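## Skedon: grasp planner, progress notes

Mon 6 January

Planner now runs as its own node, separate from the Lema control loop. Replan budget is 200 ms, 10 candidate grasps per call. Shiny metal still a pain, depth drops out on the bowl and the rim fit goes wierd. 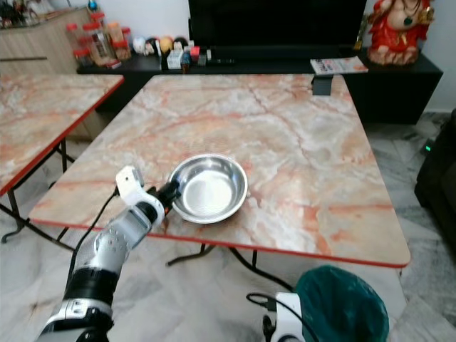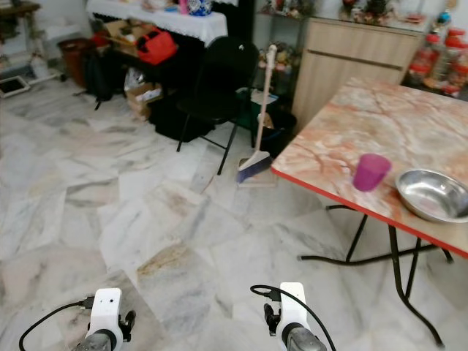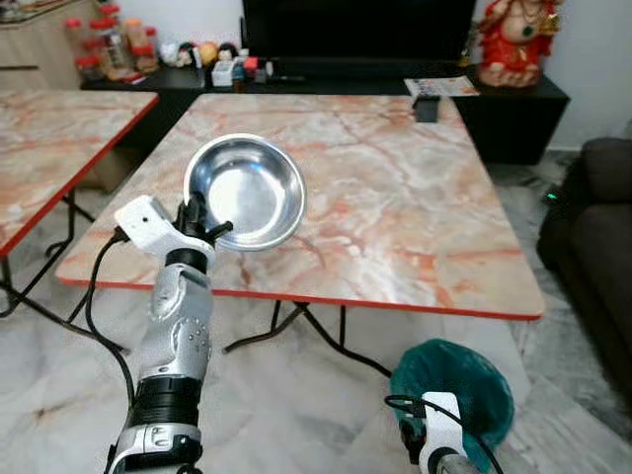 *Fig. 2. Head camera views, steel bowl and marble-pattern table. Last one: bowl held in the left gripper.*

Log has 1,439 planner calls, 69 timeouts. Most are in the rim fit, not the IK. To do: cache the table plane, fix teh frame offset, rerun before March.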